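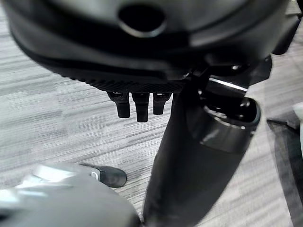

Photo: Kusutis Flooring Support / ticket attachment

Kusutis Flooring Support › Closed tickets › Carpet › Ripples and lifting

Subject: Carpet keeps rippling near the door, Cavalcanti room
Site: Flatville, ground floor
Product: Grisov, broadloom, stretched over pad
Opened: Tue 8 March
Status: Closed by customer

Original message

Hi there! Me again, the one with the carpet. I called before and was told to put everything in a ticket, so I'm putting everything in a ticket (sorry, it's long).

The Cavalcanti room got its Grisov carpet put down 18 months ago and it was lovely and flat. Then this winter a ripple came up a couple of steps in from the door, running sideways, like when you push a rug with your foot. I can press it down with my heel and it comes right back up a little farther along. We roll things across that floor all day and the wheels catch on it, and I've tripped on it twice with a coffee in my hand.

What I've tried so far:

Walked on it a lot. I know, but my neighbor swore by it.

Put a stack of catalogs on it over a weekend. It was flat on Monday morning and I was so pleased with myself, and by lunch it was back.

Turned the heat down, because somebody at the store said the room might be too dry. No change except that I was cold.

The seam by the window seems fine, I ran my hand all the way down it. The edges along the other walls feel tight too. It's really just that stretch by the door. Can I fix this myself or does somebody have to come out?

Reply from support

Thanks for all the detail. Before we send an installer, could you check the metal strip in the doorway and tell us whether the carpet is still hooked on it? Lift gently at the corner with pliers. Please also let us know if anything has been glued or nailed there. Don't cut anything yet.

My update

OK, pliers found, knees sore. The left side of the doorway is hooked on tight, I could hardly budge it. The right side came up in my hand with no pull at all! Underneath, the strip is loose. There are 4 nails in that piece and 2 of them just wiggle around in the concrete. No glue that I can see. There's also a little ridge in the pad where it has bunched up, right about where the ripple likes to sit, so I'm guessing those are connected?

I smoothed the pad out with my hand and laid the carpet back over it. The ripple is smaller but it hasn't gone away.

Reply from support

That sounds like the cause. With the strip loose, the carpet can creep every time something rolls over it, and the pad goes along for the ride. The strip needs to be replaced or fastened again, the pad taped down, and the carpet stretched back toward the door. You can rent a knee kicker for a section this small. If the ripple is still there after that, the whole width needs a power stretcher, and we would book that visit for you.

My update

I did it! Well, mostly. Notes for anybody else who ends up on this page with the same problem:

The old nail holes were no good anymore, so I moved the new strip over a bit and used fresh masonry nails. The points on the strip face the doorway, not the room. I had it down backwards the first time and had to pull it all up again.

I cut the bunched part out of the pad, a piece 12 inches long, and butted the two sides together with pad tape. Overlapping them gives you a new bump. Ask me how I know.

The knee kicker was the part I was dreading and it was kind of fun. Start a little way back from the door, short bumps, and work across from the side that's already holding. Set the teeth shallow, I had them too deep to begin with and they grabbed the pad. You kick with the part just above your knee and you'll still be sore the next day, so wear something thick.

Then I tucked the edge in with a wide putty knife and trimmed off the bit that was sticking out. It was roughly the width of my thumb, so that's how far the thing had traveled!

There is one faint wave left on the hinge side that I can only see when the lights are off and the sun comes in low. I can't feel it with my shoe and the wheels go over it fine.

Reply from support

Nice work. A faint wave like that may settle. Keep an eye on it, keep the trimmed edge tucked, and write back in April if it starts to grow. Would you like the ticket left open until then?

My update

No, go ahead and close it, I'll open a new one if it acts up. One last thing, do you sell the pad tape by the single roll? The hardware store only had the big pack and I'd like a spare for the hallway.

Reply from support

We do, it's listed under Grisov accessories. Closing the ticket now.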